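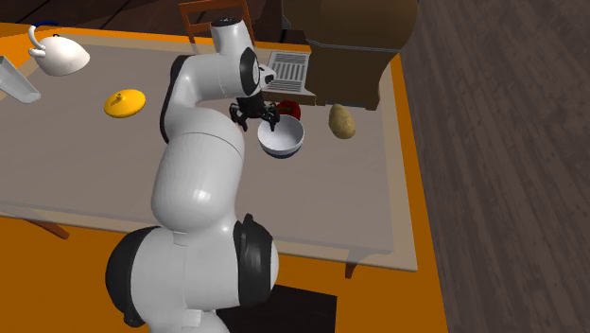
Porridge: soak the oats overnight or not?

tranthorpe_tullio
Right, settle something for me. I've been making porridge most mornings for years, always the same way: oats, milk, pinch of salt, pan on a low heat, stir till it looks done. My neighbour Lachlan Morrison came round and told me I should be soaking the oats the night before. He was quite firm about it. I've tried it twice now and all I got was something a bit like wallpaper paste. What am I doing wrong, or is he having me on?

Taha_AZ
Depends what oats. If you're on the cheap rolled ones they're cut thin and they don't need it, they go to mush. Pinhead oats are a different animal and I wouldn't cook those without a soak, you'd be stood there half the morning. What's in your cupboard?

tranthorpe_tullio
Rolled, the big bag from the shop on the corner. So Lachlan probably uses pinhead and never thought to mention it. Typical!

mostafaf
I soak rolled oats and they come out lovely, so I don't agree with Taha at all. You want water for the soak and then milk in the pan the next day. If you soaked in milk and then added the same amount of milk again as you normally would, then yes, paste. How much liquid did you use?

tranthorpe_tullio
Er. Soaked in milk. Then more milk. I see.

Taha_AZ
Mostafa, with respect, what does the soak do for a rolled oat though? It cooks in five minutes from dry. You've made yourself a washing-up job the night before to save three minutes in the morning.

mostafaf
It's creamier. I can't prove it to you over a forum, you'd have to come and eat it.

Ayman M
My gran toasted hers in a dry pan first, till the kitchen smelt like biscuits, and then put boiling water on. No soak, no milk until it was in the bowl, and the milk was always cold, poured round the edge so you got a bit of hot and a bit of cold on the spoon. I still do it like that and I'm 27 and live on my own so there's no one to tell me off for burning the pan (which I do, a lot).

tranthorpe_tullio
Oh the cold milk round the edge! My dad did that. I'd completely forgotten. Trying it tomorrow.

Lachlan M
I have been sent a link to this thread. For the record I DO use pinhead and I DID say so, Tullio was looking for the biscuits at the time. Also you all want to talk about salt, because if you put it in at the start it toughens the oats. Goes in near the end.

Taha_AZ
Never noticed any difference with salt and I've done it both ways. I think that one's an old tale that gets passed down.

Lachlan M
Then your oats are wrong or your tongue is.

Ayman M
Steady on, it's breakfast.

mostafaf
I'm with Lachlan on the salt, oddly. Start or end, but please don't leave it out. My flatmate has his with no salt and 2 spoons of jam and it's like eating a pudding that's gone off you.

tranthorpe_tullio
Update: did it Ayman's way this morning. Toasted the oats, boiling water, salt at the end to keep the peace, cold milk round the edge. Best bowl I've had since I was a lad. Pan's got a brown ring on it that won't shift, mind - any ideas for that?

Ayman M
Told you! Bicarb and hot water, leave it while you're at work.

Lachlan M
Still should have used pinhead.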